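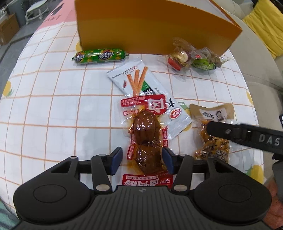

1/5

Je teste la pince à main Cosis de chez Rulolura, version en location. Je fais un petit fil, parce que plusieurs personnes m'ont demandé mon avis avant de commander. Excusez mon français, je l'écris avec attention mais il reste des fautes.

2/5

Pour moi le bon test, ce sont les snacks sous vide. Le plastique est lisse, il brille, et la forme n'est jamais la même. Avec le paquet brun en sauce, j'approche les deux doigts par les côtés, vers la moitié basse. Les coussinets bleu foncé sont bien en face l'un de l'autre, cela me plaît. Si on prend trop haut, le paquet tourne.

3/5

Le prix : 200 euros par mois, avec 800 euros de caution. Kirsty Yeoman, du service client, m'a répondu le soir même pour la facture. La caution, je la trouve lourde pour une personne seule — pour un laboratoire, ça passe.

4/5

Ce que j'aime moins : le corps est large. Quand les paquets se touchent ou se couvrent, les gros bras noirs cachent ce qu'il y a dessous et je dois me pencher. Haris Berisha utilise le modèle de Lengyel et il dit que c'est plus fin, mais les coussinets s'usent vite. Je n'ai pas essayé, donc je ne juge pas.

5/5

Je garde la Cosis encore un mois. Il me manque les sachets très plats et les bonbons dans leur papier. Si quelqu'un a déjà changé les coussinets lui-même, je veux bien savoir quelle clé il faut — la notice ne le dit pas.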